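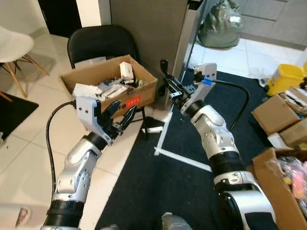 Mikuš said that the meter was at fault and had been since it was fitted, and that if the section wanted to spend a night on it the section could do so without him. He said this at the shift handover, with his coat on.

Séverine Guérin did not think the meter was at fault. It had been taken out in May, tested and put back. The Clovine zone was fed through that one meter, and the logger on it, a Jikano, stored a reading every 15 minutes. Between two and four in the morning, when a zone of houses should use next to nothing, Clovine was taking 2,340 litres an hour more than it should. The figure had been steady through June and July. A burst grows. A faulty cistern comes and goes as people notice it and mend it. Clovine did neither, and the line on the chart was flat enough to rule with.

She wrote up a step test for the second week of August and put Rostislav Hájek down as the second pair of hands.

The method is simple and tedious. The zone is divided by its valves. Starting at the far end, the valves are closed one after another, and after each closure the flow at the meter is read and written down. The flow should fall a little each time, by the amount that part of the zone was using. Where it falls a lot, there is the leak. The valves are then opened again in reverse order, slowly, so as not to stir up the sediment and bring on a morning of telephone calls about brown water.

There were 8 valves. Hájek had the key and the lamp, Guérin had the sheet and the radio. They started at one o'clock. The first cover was under a parked van and they had to come back to it. The second was packed with road grit and took twenty minutes to dig out with a trowel.

"Number three shut," said Hájek. "Twenty-two turns."

"The card says eighteen."

"Then the card's wrong. Twenty-two and it's hard down."

She wrote twenty-two in the margin. The cards for Clovine had been filled in by hand, most of them by the same hand, in a small upright script with the sevens crossed. It was unlike that hand to be wrong by four turns, and she put a mark against it to check.
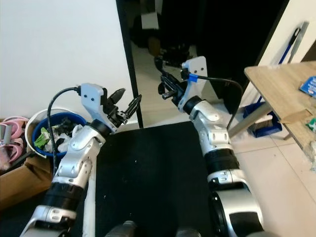
Machala would have known what was wrong with it, according to Štefanec, who had the control desk that night and was reading the meter to them over the radio. He had walked that zone for thirty years. He could tell a valve by the sound of its cover. Then she read out the flow after number three, and it had fallen by almost nothing.

Numbers four and five were the same. At number six, on the corner by the old Kadlec dye works, the flow dropped by nearly the whole amount. Štefanec read it out twice. Guérin asked her to wait five minutes and read it a third time, and it held.

The length between six and seven was short. It had eleven houses on it and a bus shelter. They opened the valve again and went along it with the listening stick, at every stop tap and hydrant. A leak of that size on an iron main can be heard through a shoe. Hájek listened, then Guérin listened. There was a refrigerator running in one of the houses, and further off a goods train. There was nothing on the main.

"So it isn't on the main," said Hájek.

"It's between six and seven."

"I know where it is. I'm telling you what it isn't on."

The works had shut before either of them joined. The plan showed its supply as a dotted line, which meant abandoned, with a cross at the street end, which meant cut and capped. The cross was in the same ink as the cards. Guérin walked to the place where it should have been and put the stick on the kerb, and then on the iron frame of the works gate. The gate was humming. It was a low, even note with no hiss in it, the sound of water that had been running through the same hole for a very long time.

They reopened the remaining valves and were finished by half past four.
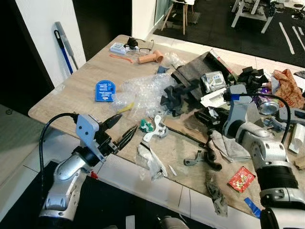 The table, with spectacles at the back left.

The excavation was done the following week. At a depth of just over a metre the gang found an 80 mm cast iron pipe, live, with a tee off the main and no cap. It ran under the gate and ended in the works yard at a flanged joint, where the packing had gone. The water was passing straight into a culvert, and so had never shown at the surface. The valve on the branch was a Nurnlow pattern, left-handed. It had been turned the usual way to close it, and had in fact been opened fully.

Guérin read the flange marks and photographed the valve. She then went back to the card for number three, which was also a Nurnlow, and worked out that the same man had counted its turns from the wrong end of the slack. Two valves of one pattern, both put down in one week. The date on the two cards was the same week in which the branch had been recorded as cut.

She drove to see Machala because the procedure allowed for a former employee to be consulted on historic records. He lived on the ground floor and had the window open. He looked at the photograph for some time.

"Left-handed," he said.

"Yes."

"They only ever bought a few of those." He moved the photograph further from his eyes. "I was on my own that week. My mate was in hospital. The ground was like concrete, and I thought, it's shut, I'll dig it when it softens. Then I put the cross on so I wouldn't have to explain it."

"And after that?"

"After that it had a cross on it." He gave the photograph back. "How much?"

She told him the hourly figure. He did the multiplication in his head, for a day and then for a year, and began on the next step and stopped.

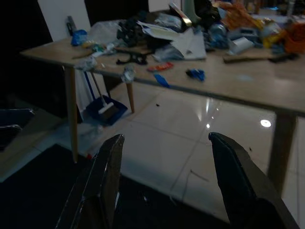 Leakage Section, Staff Fiction Pages

The form for closing a leakage job has a box for cause and a box for contributory factors. Under cause Guérin entered failed joint packing on unrecorded live branch. Under contributory factors she entered left-handed valve, pattern not noted on card. Both statements were correct. There was a third box, for the name of the person responsible for the original record, marked optional, and she left the cursor in it while the kettle boiled.

Mikuš came in and read the chart over her shoulder. The night line had come down overnight and was now lying where the calculation said it should.

"They changed the meter, then," he said.

"No."

He waited for more, and then went to hang up his coat. Guérin corrected the card for number three to twenty-two turns, wrote LEFT-HANDED across the top in capitals, and crossed her seven in the date. Then she rang Hájek about the cover with the van on it.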